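Home Shop Sizes Delivery Contact

Ruddock Dust Cover Sheeting, Clear

Ruddock is a light plastic sheeting sold on the roll by Eltuslow of Cistville. It goes over furniture, shelving and floors during painting, sanding and plastering. Each roll is 2 m wide and 28 m long, folded twice so that it fits on a van shelf. Cut it with scissors or a trimming knife.

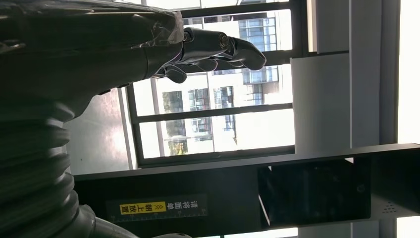 Clear plastic wrap over the upper part of an arm.

Price per roll is £6, or £38 for a box of eight. The sheeting is not suitable for outdoor use or for lining ponds. Keep it away from heaters and naked flames. For stairs and hallways we suggest the heavier Sedton grade, which has a textured underside and grips carpet better. Masking tape holds both grades to skirting and door frames.

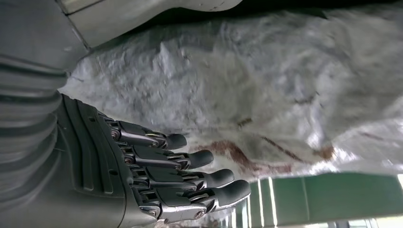 Four fingers, extended.

Orders placed before 2 pm leave Cistville the same afternoon. Unopened rolls can be returned within 28 days. Cut lengths cannot be returned.

We use cookies to remember your basket. Accept / Settings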